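News Robotics Factory floor Events Jobs Subscribe

News > Robotics > Teaching by hand

A morning steering a robot arm at Dovham

23rd November
By Nhung Triệu

I have now driven a large industrial robot, badly, and I would like to do it again as soon as they'll have me back.

The invitation came from Vetetex, the small firm that has taken over the old dye store at Dovham and is trying to teach robot arms to pick things out of bins. I'd written a couple of lines about them in the spring when they moved in, and somebody there must have remembered, as I got an email asking if I'd like to come and have a go at being a teacher. I pictured a classroom. What I got was a stool, a screen and a handheld controller (a bit like something you'd play a driving game with, only heavier), plus a very patient engineer sitting next to me with his hand near the stop button.

The idea is simple enough that even I followed it. You don't write out every movement for the arm. You do the job yourself, through the arm, and the computer keeps a record of what you did and what the cameras could see while you did it. Do that enough times and the software starts to work out what a sensible grab looks like. They call each go a demonstration, and a good operator at Vetetex gets through 77 in a morning. I managed considerably fewer, and I'm told a fair number of mine went straight into the folder marked "do not use".

The job is to reach into a bin and pick up a block. That's all! My first thought was that a toddler could do it, and having tried it I think a toddler might well have beaten me. The trouble is that your hand knows things the controller doesn't. When I reach into my bag for my keys I'm feeling about, nudging the purse out of the way, turning my wrist without thinking. With the controller I had to decide on all of that, one bit at a time, while also remembering that left on the stick is left for the arm and not left for me. I got that wrong more often than I'd like to put in print. 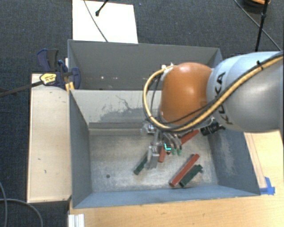

The KUKA arm with its gripper down among the red and green blocks.

The blocks are the nice part, I think, as they look so easy. They land at all sorts of angles, they lie up against each other, and the arm itself gets in your way when you're trying to see the one you want. I kept going for a red one that I was sure was clear of everything, and each time I'd come down slightly too far over and shove it along the floor of the bin. The engineer said this was fine and that shoving is useful too, so long as you finish with the block in the fingers. I'm choosing to believe him.

After a while I did get the knack of it, or the beginnings of one. Come down slowly, stop a little early, have a look, then turn the wrist before you close up. The worst thing you can do is dither. If you hover over the bin making up your mind, the hovering gets recorded along with everything else, and then you end up with a robot that hovers. Vetetex had exactly this problem in their first few weeks, when everyone in the office was taking a turn and several of them were (how shall I put this) cautious drivers. The arm picked up the habit and would hang over the bin as if it had forgotten what it came for. They threw out most of those recordings and began again with a short list of regular operators.

There is another way of doing it, where you take hold of the arm and move it about yourself, and I asked why we weren't doing that, as it sounded like much more fun. They do use it for some jobs, mostly for showing a path along a seam or an edge. For the bin they prefer the controller, partly so that the person's own arms and head stay out of the camera's view. If the system learns from pictures with a human elbow in them, it may get muddled when the elbow goes away. I thought that was rather sweet, a robot missing an elbow.

So where is it all going? The first customer is Değirmenci, who make shelf fittings and have a great many bins full of parts that somebody has to reach into all day long. They're not handing over their own parts yet. The blocks come first, then a mix of blocks and brackets, and then, if that goes well, a trial on the Değirmenci line with a person standing by. Dorkow, who have the unit next door and make the fixtures and clamping kit, are building the stand for it. I poked my head in there as well and was given a very good biscuit.

The question everybody will want to ask is how well it works on its own. At the moment the arm, left to itself, gets a block out on almost 70 per cent of its tries. I watched it do a run after my turn was over, and it was a strange feeling. It went in, missed, came up, went in again a touch to one side and got it, and I found I was leaning over on my stool to help, the way you do when someone else is parking your car. The misses are mostly blocks pressed close to a wall of the bin or tucked against a neighbour, and those are the ones they want more demonstrations of, done by people who are better at it than me.

Two people from Vetetex will be running open sessions through the winter for anybody who fancies trying the controls, and you don't need any background in robots or in anything else. Sessions last 2 hours with a break in the middle, and I'd say you need the break, as my thumbs were quite sore by the end. Flat shoes, please, and tie long hair back. Bring your reading glasses if you use them for screens. Names go on the sheet at the Dovham front desk, and there's room to park round the back by the old boiler house.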